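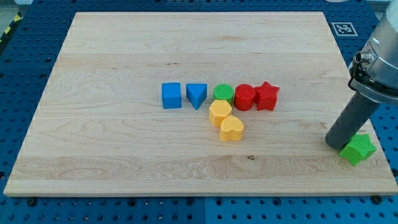 Ticket 3609: Skallmont Diner listing, map pin and pie hours
Status: solved
Opened by: Mawar Liem
Handled by: Hakim Yeoh

Mawar, 9:10 am
Love this guide! One snag: the pin for the Skallmont Diner (the one built like a giant coffee pot, go see it!) lands in a lake. Hours are off too. Pie is served until 7, and the page says 3.

Hakim, 9:42 am
Oh, I adore that place. The pin was using the old street number, 53. Changed it to 1328 and saved.

Mawar, 10:05 am
Pin still wet on my phone. Hours look right.

Hakim, 10:20 am
Cleared the map cache on our end. Could you close the page and open it again?

Mawar, 10:31 am
Yes!! Right on the parking lot, spout and all. Thank you!

Hakim, 10:40 am
Wonderful! Akinyi is checking the other Tirnitz roadside stops for old street numbers. Closing this one. Get the rhubarb if they have it.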